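Hello again, and happy July!

First things first, because people keep asking me in the street: yes, the Nyaga seed swap is back this summer, and yes, I've said I'll run the bean table again even though I swore last year was my last. I have no willpower where beans are concerned.

If you missed the last one, it works like this. You bring seeds you've saved, in anything that closes (envelopes, pill bottles, baby food jars), and you write on it what it is and when you picked it. Then you take home whatever you like. You don't have to bring as much as you take, and if it's your first time you don't have to bring a thing. We had 186 packets by lunchtime last year and I came home with a squash called Okum that took over my whole fence, the gate and part of the neighbor's trampoline. I loved it. I'm bringing a big bag of its seeds so it can take over your fence too!

A few things I'd like to see more of: herbs, any kind of short-season melon, and flowers that don't mind bad soil. Please go easy on the zucchini. Imani Kombo is bringing her purple okra again, and she has promised to show anyone who asks how she dries the pods on an old window screen. I tried it in the oven instead and cooked the lot, so do it her way.

Doors open at 10 and we pack up at 2. Tables are $15 if you want a whole one to yourself, free if you're happy to share. Park behind the Brosari bakery, but leave the two spots by the back door for their van.

I've also been typing up the seed list, all 580 lines of it, and it should be ready to print before the swap. If your handwriting is anything like mine, expect a phone call — I have a tomato down as either "Aunt Bee" or "Ant Bel" and would like to know which.
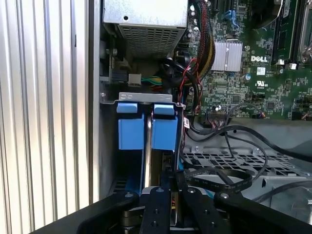
Also coming up

Wulletti Garden open evening, later in July, from 6 until it gets dark. Bring a chair and some bug spray. The sweet corn should be up to my shoulder by then, and there'll be lemonade.

See you at the bean table!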